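Sitzung 4: Woher die Beispiele kommen

Wer in der letzten Sitzung gefehlt hat: Wir waren bei der Frage stehen geblieben, warum ein Modell, das im Labor alles greift, in einer normalen Wohnung vor einem Schwamm kapituliert. Die kurze Antwort steht im Skript von Sarita Mathur, die lange kostet ein Semester.

Begriffe für heute: Demonstration, Episode, Aufgabenbeschreibung, Abbruchkriterium. Eine Episode beginnt, wenn die Greifer ruhig gehalten werden, und endet, wenn die Aufgabe erledigt ist oder der Mensch die Geduld verliert. Zweiteres wird in der Literatur selten erwähnt.

Der Übungsdatensatz Grudlow umfasst 2250 Episoden. Davon sind 1009 beidhändig, der Rest kommt mit einer Hand aus. 296 Episoden wurden beim Durchsehen verworfen, meist wegen verdeckter Objekte. Vivek Gautam hat dafür eine Liste von Gründen angelegt, deren letzter Eintrag »unklar, aber nein« lautet. Bitte in der Übung nicht verwenden.

Zur Variation: 200 Aufnahmen am immer gleichen weißen Tisch bringen dem Modell vor allem bei, wie ein weißer Tisch aussieht. Gesucht sind Unterlagen mit Falten und Mustern, spiegelnde Flächen, Kram am Rand, der mit der Aufgabe nichts zu tun hat. Ordnungsliebe ist in diesem Fach ein Störfaktor.

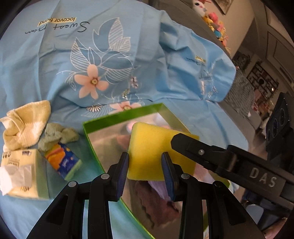 Skriptenreihe Robotik, Heft 4, S. 17

Der gelbe Schwamm klemmt zwischen den Fingern des einen Handgreifers, der zweite berührt ihn mit der Spitze an der oberen Ecke. Für die Annotation zählt das als Kontakt beider Greifer. Ob daraus eine Übergabe wird, entscheidet die Episode, also bitte kein Etikett nach Einzelbild vergeben. Die Innenseiten der grünen Box spiegeln, ein Tiefenschätzer sieht dort gern Dinge, die ganz woanders liegen. Und das Blumenmuster auf dem Laken ist kein Objekt, auch wenn Skollix in der Voreinstellung anderer Meinung sein sollte.

Aufgabe bis zur nächsten Sitzung: drei Episoden aus Grudlow segmentieren, Kontaktbeginn und Kontaktende je Greifer eintragen, Zweifelsfälle mit einem Satz begründen. Abgabe als Textdatei. Tabellen mit verbundenen Zellen gehen ungelesen zurück.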